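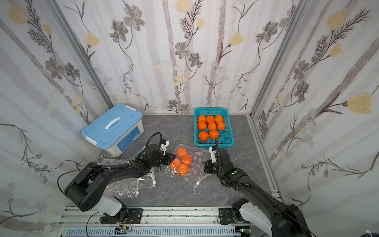

Figure 1. Two-arm cell with oranges in a mesh basket and in a polka-dot bag. The second bag lies flat at the lower left.

Unit 4: From task plan to two-arm motion
Notes by Keabetswe Dlamini. Lab sections: Gert Rampersad, Anathi Makhubela.

Last unit ended with single-arm reaching. This unit adds a second arm and a planner that decides which arm does what. The running task is fruit sorting between a basket and bags.

4.1 World state

The planner does not see pixels. It sees a list of objects, each with a class, a pose, a confidence value and a parent. For Figure 1 a correct list has eight oranges with the parent "basket" and four with the parent "bag_1". The clear bag is "bag_2" and has no children.

Two things make this list hard to get right. Oranges that touch tend to merge into one mask, so the count comes out low. Clear film is worse. Highlights on bag_2 break the mask into pieces, and depth readings on film often return the floor behind it. In our code any object of class "bag" gets a flat bounding region on the floor plane, and its depth is ignored.

The patterned wallpaper has yellow blossoms in places that a color threshold may pick up. Crop to the floor region before you segment.

4.2 Skills

A skill has a precondition, a motion and a check. The library for this unit, Prustbridge, has these:

pick(arm, object)
place(arm, region)
hold_open(arm, bag)
retreat(arm)

The check runs after the motion and reads the world state again. If it fails, the skill returns FAIL and the planner decides what to do. Skills do not retry on their own.

4.3 Assigning arms

Each orange goes to the arm with the lower path cost. In Figure 1 the left gripper is just left of the polka-dot bag and the right gripper is just right of it, in front of the basket. Basket picks will mostly go to the right arm. Picks from the bag could go to either, and that is where the arms can meet.

We handle this with a lock on the shared region. An arm must hold the lock before it enters and gives it up after retreat. hold_open plus place is the one case where both arms may be inside, and it uses a joint planner with a 31 mm minimum gap between links.

Cables are not in the collision model. Keep wrist rotation within the limits in the config file.

Lab work, due Thu 30 July

1. Write the check for pick.
2. Log every lock request and plot the wait time per arm.
3. Work in groups of 2. Send questions on the joint planner to Gert.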